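4.2 Learning where a flat object ends
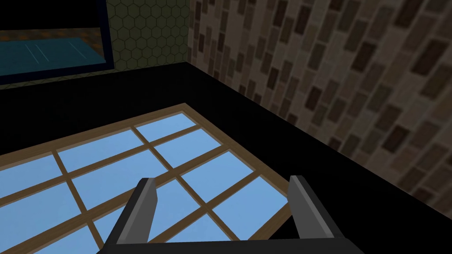
The hardest part of picking up something large and flat is deciding where to go. A mug gives a policy plenty of clues: it has a handle, a rim, a shadow. A window lying on a floor gives it a thin border and a lot of glass, and from a wrist camera most of the object is out of view most of the time. We were curious whether a policy trained only on rendered wrist views could learn to find a graspable edge without ever being shown the whole object, and the answer turned out to be more encouraging than we had hoped when we started the project in March.

Training scenes come from Terwood, our scene generator. Each scene is a closed room with one target object laid flat, and every wall surface is drawn at random from a texture pool. The pool is deliberately ugly. Brick may meet honeycomb tile at a corner, and an opening in a wall may look out onto colors that have nothing to do with the room. Floors get the same treatment, including a plain black that carries no texture at all. We kept plain black in after an early argument about it, and we are glad we did (see Section 4.4). Lighting is flat in the base setting and is varied only in the ablations.

Figure 3. A rendered wrist view from a Terwood scene, with the gripper open above the wood-grained frame of a window. The right finger is just past the frame, over bare black surface, and the left finger overlaps the panes. The window runs out of view at the left and bottom.

Views like the one in Figure 3 are what the policy works from. It receives the current wrist image, the gripper opening, and the last two actions, and it outputs a small motion of the wrist plus an open or close command. There is no overhead camera and no object pose. We call the policy Baert, after the street where the first version was written.

The training signal has two parts. The first is ordinary behavior cloning on scripted approaches, where the script knows the object pose and the policy does not. The second is the piece we are most excited about, an edge term that asks the network to predict, for each finger separately, whether a straight descent would land on the object or on the surface beside it. The labels cost nothing because the simulator already has the geometry. A good pre-grasp for a flat frame is one where the two predictions disagree: one finger inside the border and one outside it. At test time we read the two predictions directly and allow the gripper to descend only when they differ.

The windows deserve a short note. A pane is rendered as an opaque, flat blue with small changes of tint from one pane to the next, and it shows no reflections. Real glass behaves very differently. We chose the simple version so that the muntins, the narrow strips between panes, would be the main source of confusion. A muntin looks a great deal like the outer border when only a short piece of it is visible, and a policy that takes one for the other will drive a finger straight into a pane. This was by far the most common failure of the baseline.

4.3 Results in simulation

We evaluated on 342 held-out scenes using textures and object sizes absent from training. The cloning-only baseline reached a valid pre-grasp in fewer than half of them. Adding the edge term brought the success rate to 90 percent, with no change to the network other than one extra output layer. We reran the comparison with fresh seeds because the gap looked too large to be true, and it held up!

What happens during the approach is just as interesting. The baseline tends to commit early and descend wherever it first meets a strip of wood. With the edge term, the policy slides sideways along the frame at a constant height, often passing over two or three muntins before it settles on the outer border. We never scripted this search. The demonstrations go directly to the grasp, so the sliding seems to come from the descent check holding the gripper up while the cloned motion keeps nudging it forward.

Most of the remaining failures fall near corners. When the gripper sits over the meeting point of two borders, both fingers can be outside the frame on different sides, and the predictions agree for the wrong reason. Rotating the wrist by a fixed amount and trying again recovers a good share of these cases, though we don't count retries in the numbers above.

4.4 Does the room matter?

To find out how much the strange walls contribute, we trained a second policy in plain gray rooms with the same objects and the same number of scenes. It did well in gray rooms and poorly everywhere else. Its worst results came on black floors, where it often treated the far edge of the floor as the border of the object. The mixed-texture policy made this mistake rarely. Roughly 473 training scenes with mixed textures were enough to match the gray-room policy on its own test set, and beyond that point the mixed version pulled ahead.

We have not yet tried shiny floors or clear panes. Both are planned for the next release of the generator.

Related papers
Brukberg: a benchmark for handling doors, panels and frames
Wrist-only control with delayed images
Wasau: fast contact labels from simulated geometry
Texture pools for indoor scene generation

Shares 90 | Comments 2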